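## 4. Collecting the Demonstrations

Before we say anything about the policy itself, we would like to spend some time on how the examples were gathered, as we have come to believe that this part of the work shaped our results more than any choice we made about the network. Readers who only want the training details may skip ahead to Section 5, though we hope a few will stay with us, especially those who are planning a collection of their own and would like to be spared a bad afternoon or two.

### 4.1 Collectors and Sessions

All demonstrations were recorded by people holding a pair of hand-held grippers, one in each hand or one each between two people, with no robot in the room. Imelda Saludo and Njoroge Khaemba led the sessions, and Tuncay Polat and Dexter Manalo took turns as the second pair of hands. We recorded in two places, the long meeting room at Holtham and the smaller workshop at Perero, and we moved between them on purpose. A policy that has only ever seen one table tends to grow very fond of that table, and our early models were no exception!

The finished set, which we call Dendex, holds 345 demonstrations of two-gripper handling, spread over 17 household objects. We did not try to give each object the same share. Boxes, tubs and lids gave our pilot model the most trouble, and so we went back to them again and again, while the soft toys (which everyone enjoyed, and which the model learned quickly) were retired early. Each session was kept to nine demonstrations before the collectors changed places. Longer sessions were tried in October and given up, for the plain reason that hands get tired, and a tired hand squeezes differently from a fresh one.

### 4.2 What Counts as a Good Example

We asked collectors to move at the speed they would use at home, to finish what they started, and to keep any small mistake that they had gone on to correct. This last request took some getting used to. Most people, when they fumble, want to stop and begin again, and it takes a little kindness and a good deal of repeating to convince them that the fumble is welcome. A slip followed by a fresh grip teaches the model how to recover, and we found we could never get enough of these when we asked for them directly. They have to happen on their own.

A demonstration was thrown out only if an object left the table, if a gripper's view was blocked for most of the recording, or if the collector asked for it to be removed. Nobody had to give a reason for asking, and we think this made for more relaxed recordings overall.
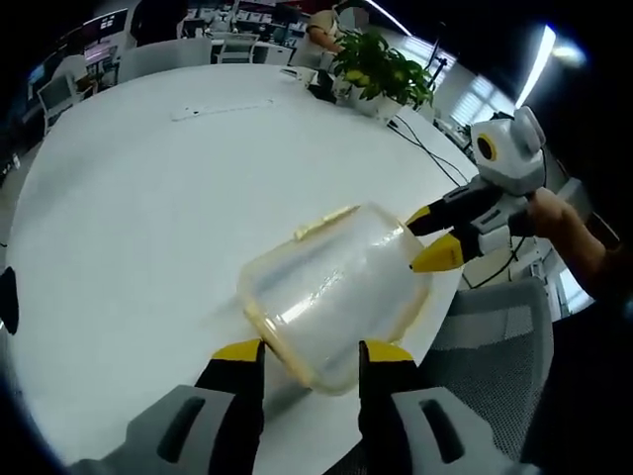 **Figure 3.** A clear food-storage container held between two hand-held grippers, seen from the camera on one of them.

Clear plastic deserves a few words of its own, as it caused more discussion in our group than all of the other materials put together. An opaque box has edges and a color, and a model can find both without much help. A clear box borrows its looks from whatever is behind it, and what the camera mostly gets is a handful of highlights that slide about whenever the box or the viewpoint moves. We had worried that such recordings would be close to useless. In Figure 3 the container is lying tilted on a glossy white table, so that much of what marks it out is the pale streaks on its walls and the faint yellowish tint of its rim, and this is quite a demanding combination. The yellow fingertips help a great deal, however. They stand out well against both the plastic and the table, and when the walls are hard to read, the places where the fingertips meet them still say something useful about where the object is. For this reason we labeled contact points on every recording of a clear object, a slow job that Edgardo Panganiban took on with remarkable patience.

### 4.3 Backgrounds and Other People

We made no effort to clear the rooms before recording. Office chairs, plants, desks and cables stayed wherever the day had left them, and colleagues were free to walk about and get on with their work, provided they had agreed to appear. Our first thought had been to hang a plain curtain behind the table, and we did this for the pilot at Holtham. The pilot model then did nicely in front of the curtain and rather poorly anywhere else. Once the curtain came down, the same number of demonstrations carried over to Perero far better, and we have not missed it.

Daylight was treated in the same easygoing way. We left the blinds as we found them and noted only the room and the lighting in use, so that a later reader could sort the recordings if they wished. The one thing we did insist upon was a short look around the table at the start of each recording, with both grippers open, which gives the tracking a steady beginning and costs the collector only a moment.

### 4.4 Checking the Recordings

Every recording was watched by someone other than the person who made it. We first played the two gripper views side by side, then checked the finger widths against what could be seen, and sent back anything where the two disagreed. Saludo's notes from this stage are included with the data, complete with her remarks on individual grips, and we warmly recommend them. A further 100 recordings from an earlier round, made with the older Kariuki grips, are stored separately and were not used for training. Their fingers close a little less evenly, and mixing them in made the model hesitate just before contact, a habit we return to in Section 6.2.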